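Gripper week, part two

So I finally got stuck into the left finger on the arm we call Maslow, and it only took me three evenings and most of a packet of ginger nuts. If you read the last post you'll know the jaws had been closing a bit crooked, so anything thin (plates, mostly) would swivel as soon as it was picked up. I blamed the software for ages. It was the screws!

What I did, for anyone with a similar setup: power off at the wall, both fingers off, a good wipe of the faces they bolt to, then back on with a dab of the mild threadlocker. Don't go mad with the hex key. I did the screws up a little at a time, swapping sides, and checked with a strip of paper between the tips until it dragged the same on both. Then I had to redo the wrist camera offset, because of course that had shifted as well, and I'd saved the old one as 428 and the new one as 246 with no notes at all. Well done me.

After that it was plates and toy fruit, jaws open, slow speed, over and over.

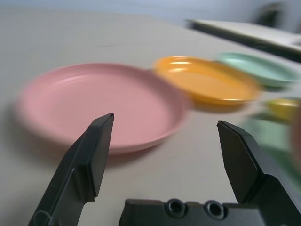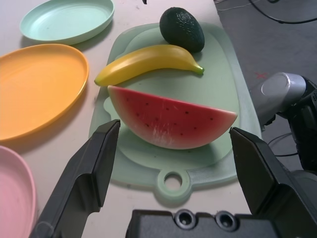
Black fingers, both times, with the plastic dinner set and no shortage of pink.

Marites Belmonte wrote back after the last post to say I should check the cable before I touch the screws again, as hers had been tugging at the wrist whenever the arm reached out to one side, and it looked exactly like a crooked jaw. Fair call! I've put a looser loop in mine and I'll run it out to full stretch tomorrow, both directions, before I tighten anything else.

Still on the list: new pads for the fingertips (the grey rubber ones from Orngate are out of stock), and a proper label for the saved offsets. I'm leaving the speed where it is until the pads turn up.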